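Keeping paper carrier bags useful (and out of the cupboard under the sink)

I've got a weakness for a good paper bag. The stiff ones with rope handles, mainly, the kind you get from a gift shop when you've only bought a candle. My mother threw hers out and I've swung completely the other way, so a couple of winters ago I had to come up with some rules or be buried.

Rule one is size. I keep a big one, a middling one and a tall thin one of each sort and the rest go to the school fair in November, where they always run short. The flat brown ones with no handles I cut up straight away for lining the veg drawer. They soak up the damp from lettuce far better than kitchen roll, and you can put them in the compost after!

Storing them took me ages to sort out. Stuffing bags inside other bags looks clever until you want the one in the middle. Now they stand upright, folded flat, in an old magazine file on the side of the fridge, handles tucked down inside so they don't catch on each other.

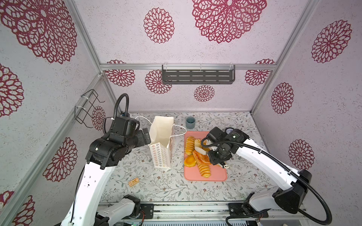
If you're sending people home with leftovers, put a bit of card in the bottom first. Cereal box is fine. Cut it a shade smaller than the base, drop it in, and the bag will stand up by itself while you fill it and won't sag when somebody picks it up. Heavy things go in first, then anything in a tub, then bread or buns on top. I let hot food cool for 30 minutes with the lid off before it goes anywhere near paper, otherwise the steam gets into the base and you'll be wiping gravy off the hall floor (ask me how I know).

Handles. When a rope one pulls through, don't bin the bag. Tie a fat knot in the end, thread it back through the hole and stick a square of parcel tape on the inside with a little slit in it. My friend Hedvig Forsberg does hers with a button behind the knot, very smart, and one of them has been to Nygård and back with jam jars in it.

Creases come out with a barely warm iron, no steam, with a tea towel in between. Keep away from anything shiny or foiled, I melted the front off a lovely gold one.

Greasy marks I've never managed to shift. I've tried cornflour, I've tried blotting paper, and the shadow is always there the next morning. Those bags get used for onions, 2 or 3 layers deep with the top rolled down, and they keep very nicely in the cold end of the pantry.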